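Subject: Re: [manip-list] Kasteo oven set, call for more episodes
Date: July 2022
From: Annick Chisholm

On the Kasteo set, Inska group wrote:

> We now have 1,000 teleoperated episodes of the bowl and oven task
> and would like other labs to contribute the same again by the end
> of August. Our view is that the policy is limited by data volume
> and that the remaining failures will wash out with scale. Recording
> instructions are in the Dorkosier wiki. Please keep to the standard
> layout so the episodes can be merged without relabelling.

I'd like to be talked into this, but I'm not there yet.

I went through a chunk of the existing episodes before replying. I watched 376 of them start to finish, which took most of a week and a fair bit of coffee. In 237 the oven door is already fully down when the episode begins. Nothing wrong with that if the task is "put bowl in oven", but the task string in the metadata says "open oven and load bowl" for every single one. A policy trained on those labels is being told that opening the door consists of doing nothing. Then we all act surprised when it parks in front of a closed door and waits.

The layout worries me more. Our own setup follows the wiki as closely as we could manage, and it looks like this with the door down and both bowls out:
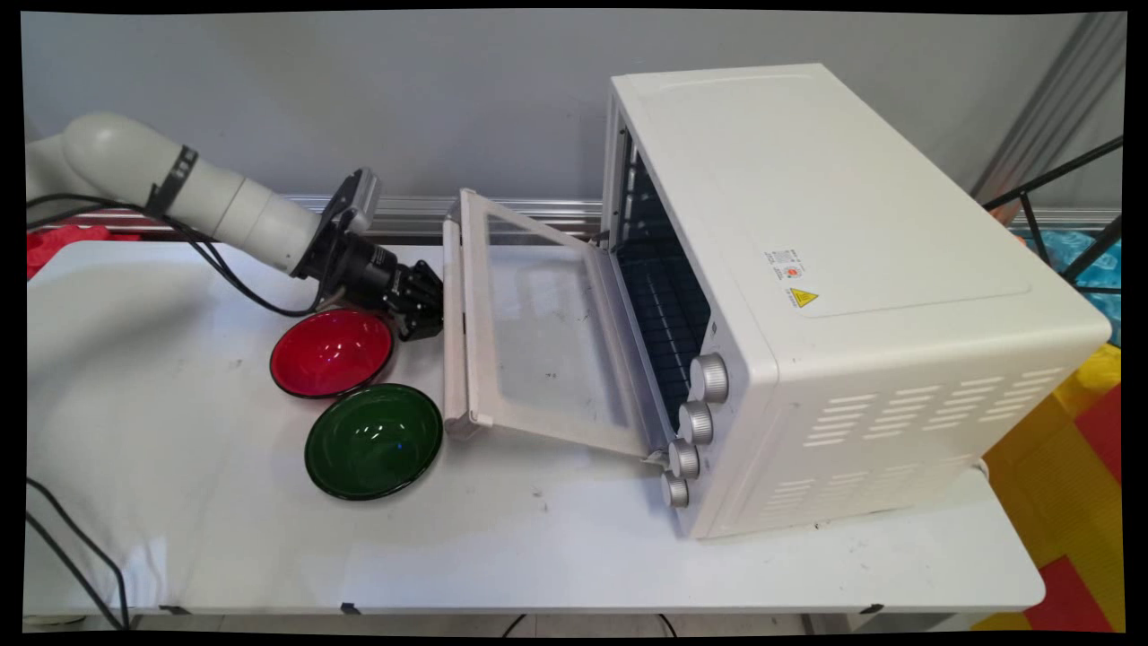
Photo: A. Chisholm, Bako bench

Look at where the red and green bowls sit. Their rims are nearly touching, red on the arm side, and the wiki asks for that same arrangement every time. So what is the model learning when we say "pick up the red one"? It could be colour. It could just as easily be "go to the nearer bowl". I can't tell from the success rate and I don't believe you can either. The one cheap test is to swap them, and as far as I can find no episode in the set does it. Same goes for the oven, which always faces the arm from the right-hand side of the table.

Then there's the door. It's a big pane of clear glass in a white frame, over a white table, on a white oven. Our depth readings there are rubbish. If yours are better, please say how, as I'd sincerely like to know. If they aren't, then another thousand recordings of the same bad depth won't fix it. I'd sooner put a strip of tape on the glass in half the episodes and see whether anything changes.

> the remaining failures will wash out with scale

What is this based on? The only curve I've seen has 2 points on it, and I can draw any line you like through those.

I'm not refusing to help. We've got the arm free for part of August and an operator who is quick on the controllers. But I'd want these settled first:

- Door state at the start gets its own field, and the old episodes are fixed. I'll do the ones I've already watched.

- Bowl positions drawn from a list at the start of each episode. The operator shouldn't be choosing them. Operators put things where they're easy to grab. I do it too.

- Failed grasps stay in. The wiki says to delete and re-record, so there's almost no recovery behaviour anywhere in the set.

- Somebody holds back a test layout that none of the contributing labs gets to see.

If the answer is that there's no time for any of that before the merge, fine, but then please call it a demo and stop calling it a benchmark.

My notes are in a spreadsheet, one row per episode, and I can send it to whoever wants it. The column headed "hmm" is subjective.

Annick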